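Drawstring work: first results from the Brendesness room

The handling group at Stindau has finished the first round of its study on closing cloth bags, the second of three soft-goods tasks agreed with Staditz in the spring. The question was a narrow one: does a policy trained on demonstrations from hand-held grippers do better when it is also given a view from the demonstrator's head, and if so, at which stage of the task?

Bags were chosen for an awkward mix of properties. The cloth is limp, the cord is thin, and the two ends have to be drawn with similar force or the gathered hem twists. Earlier work on folding gave us little to build on here. A folded towel forgives a grasp that is a centimetre out; a cord does not.

Each demonstration is recorded from the grippers and from a small camera worn on the head, and the streams are aligned afterwards on a shared clock. 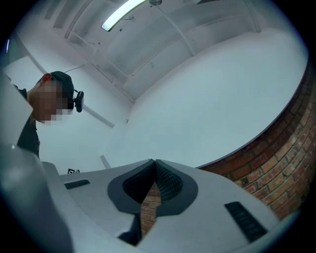 We collected 800 demonstrations, of which 31 were dropped at the alignment stage. Most of the losses came from clock drift over long sessions, and the later sessions were kept shorter for that reason. The remaining set was used to train two policies with the same network and the same number of steps. One saw only the gripper views. The other saw the gripper views plus the head view, cropped to the work area.

Both were tested on 200 trials using bags left out of training. A trial counted as a success if the opening was drawn fully closed and the bag was set down without losing either end of the cord. The policy with the head view closed the bag in 70 per cent of trials. The policy without it did worse, and nearly all of the difference came from the first stage, in which both ends must be found and taken up. Once each gripper had its end, the two policies performed at much the same level. 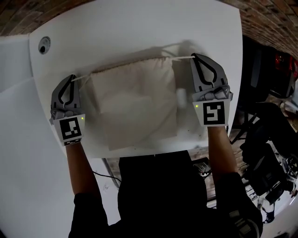 Manon Wong

The gap at the first stage is easy to explain after the fact. A gripper view shows its own fingers very well and the far end of the cord poorly, so the gripper-only policy tended to commit one side too early. Adding the head view delayed the first grasp slightly and made the second more reliable.

Failures in the pull itself are less well understood. The commonest was slip at one fingertip, which neither policy noticed until the hem had already skewed. We have tried a simple check on finger width after each grasp, and it catches the worst cases, but it also stops some pulls that would have gone through. The threshold needs proper tuning before we report a figure for it.

Two limits should be noted. All of the bags were of plain cloth, and we would not assume the result carries over to coated fabrics. Test trials also began with the bag lying flat, with both cord ends exposed.

The Leclerc data format has been updated to hold the head view alongside the gripper streams – older files will still load, but the new field will be blank. Anyone who keeps a local copy of the loader should replace it before merging sets. The next round will start from bags dropped at random, with the trial protocol otherwise unchanged.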